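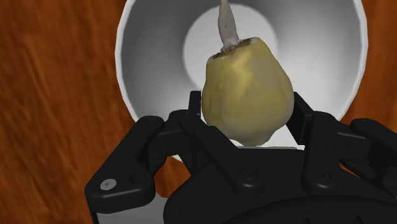
Work and Automation, Unit 3
The packing line at Standholm

Read these notes before the seminar. You'll want the Tenham reading next to you as well, at least the part on job redesign, as I'll jump between the two.

I love this case. It is small, it is about fruit, and almost everything we covered in the first two units turns up in it somewhere.

The setting

Standholm packs pears and apples for shops and school kitchens. Before the change, 18 people worked the hand-packing tables in one long shift. They picked fruit out of bowls and trays, looked it over, turned it and set it in the box. A good packer did all of that in a single movement and could hold a conversation the whole time!

The firm then brought in robot arms from Nistor for the pick-and-place part. Twelve of the original packers stayed on the line, and the others moved to receiving and quality. There were no layoffs, which was agreed in writing before the first arm was ordered. Keep that in mind when you compare it with Rinutden, where the agreement came afterward and the mood was very different.

Why a pear is hard

People outside the trade guess that heavy things are the problem for robots. Go and pick up a pear. It is wide at one end and narrow at the other, no two are the same, the skin marks easily and there's a stem sticking out that can poke the fruit next to it. Your hand deals with this before you have thought about it.

A gripper has to be told, or has to learn. With several jointed fingers it can hold the fruit from underneath and from the sides, so the load is shared and no single spot takes all the pressure. Much of the practice can be done in simulation first, with a rendered pear, a rendered bowl and a rendered hand. A dropped pear costs nothing there. The team ran 800 simulated grasps before trying the settings on real fruit – and then the packers came in and changed half of them.

That last part is where I'd like you to slow down. The packers knew that a pear near ripeness gives at the neck first. They knew which growers sent fruit with long stems. None of it was written down anywhere.

What changed for the people

Wrists and shoulders: fewer complaints, and the packers brought this up before anyone asked.

Pace: mixed. The arm keeps its own speed, and some people missed setting theirs. Breaks had to be reworked, because you can't simply pause when your box is full.

Skill: the interesting one. "Packer" became "line operator" on paper. The new work is clearing stuck fruit, changing finger pads, adjusting grip settings for a new variety and deciding what goes back to be sorted by hand. It took 3 weeks of training, on paid time.

Talk: the tables faced each other and the new stations don't. Several people named this as the biggest loss, and it appeared nowhere in the project plan.

Terms to know

Task versus job. The arm took over a task. The job around it was put together again out of what was left, plus some new pieces.

Tacit knowledge. What the packers knew about necks and stems. Who owns it once it has become a grip setting?

Deskilling and upskilling. Both happened at Standholm, sometimes to the same person in the same shift.

For the seminar

Pick a task you have done for pay, however small. Write half a page on what your hands knew that a manual would have missed, and bring it on paper. We'll swap pages, and your partner will try to turn yours into instructions for a machine. It gets loud and it's great fun.

Also have an answer ready on pay: should the operators' rate have gone up with the new title? Standholm left it where it was for the first season and reopened it in November.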